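Robot Learning from Demonstration
Lecture 2 notes: Collecting examples
Instructor: Venla Lehtinen
Posted 11/21/21

Last lecture we assumed a data set fell from the sky. Today we pick it up off the floor.

A demonstration is one complete go at a task: observations in, actions out, start to finish. The Stiddale set we'll use in lab has 1160 of them, of which 1000 are for training. The rest are held out, and please stop asking to train on them.

Why plates? They are thin, rigid and hard to grasp when flat. A policy that only ever saw plates lying down will treat a tilted one as a personal insult. So vary the pose, the plate and the room. Clutter stays. Kauko Kokkonen once tidied up before every take, and his policy worked beautifully in tidy rooms, of which Ovholm has very few.
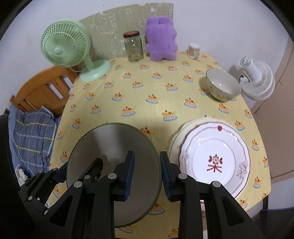 Fig. 1. Plate task, view from the hand-held gripper. Jaws open at the rim of the grey plate; patterned plate on the stack at right.

Note that the tool is all the camera knows of you. If your hand decides something your eyes saw from across the table, the learner gets the decision without the evidence. Move so that the rim is in view before you close.

Keep hesitations if you recover from them. Throw out takes where you stopped to answer the phone (Martti, slide 100 is for you).

For lab: read the Ulis handout, bring a plate you don't love. Partanen and Mutiso have the grippers until January.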